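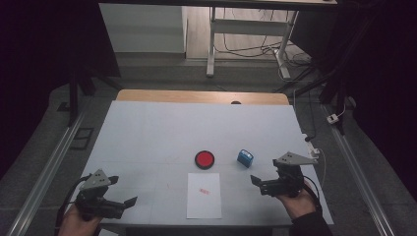

Sang-wook Koo writes that on his unit the low-water light stayed on after he had filled the tank to the line, and that it went out only when he took the tank off, let the valve drip over the sink and seated it again. Owners of the Beris evaporative humidifier who see the same thing should follow steps 5 to 7 before calling for service.

Section 4: Filling and first use

Before you start

Choose a level, water-resistant surface at least 100 cm from any bed, curtain or bookshelf. Do not put the unit on carpet. Keep it away from heating vents and out of direct sun, as both will throw off the humidity reading.

Unwind the power cord fully. Do not plug it in yet.

Filling the tank

1. Lift the tank straight up by its handle. A little water may remain in the base from factory testing. Wipe it out with a soft cloth.

2. Turn the tank upside down and unscrew the cap counter-clockwise.

3. Rinse the tank twice with cool tap water. Do not use soap on first rinse.

4. Fill to the line marked MAX. Use cool water only. In areas with hard water, distilled or demineralized water will make the wick last longer.

5. Check that the rubber ring is flat in its groove, then screw the cap on until it stops. Hand-tight is enough.

6. Hold the tank over the sink with the cap facing down and press the valve pin once. A short dribble should come out and stop when you let go. If it keeps dripping, go back to step 5.

7. Lower the tank onto the base. You will hear air bubbles as the base fills.

Note: The wick needs 24 minutes to soak before first use. Running the fan on a dry wick does no harm, but the humidity reading will be wrong until the wick is wet through.

CAUTION: Never add essential oils, vinegar or water treatment to the tank. Oils will crack the valve seat and this is not covered by the warranty.

Setting the humidity

8. Plug in the cord and press POWER. The fan starts on low.

9. Press SET until the display shows the level you want. In very cold weather choose a lower setting if moisture collects on the windows.

10. To lock the buttons, hold SET and POWER together until the display blinks. Repeat to unlock.

If the low-water light stays on

Switch off and unplug. Remove the tank and look for a float stuck on its post in the base. It should move freely with a fingertip. Scale on the post can be loosened with a damp cotton swab. Refit the float with the coloured side up, replace the tank and wait for the bubbling to stop before plugging in.

Replacement wicks are sold in pairs under the Tsakiris name. Wicks from the older Hititz model are shorter and will not reach the water.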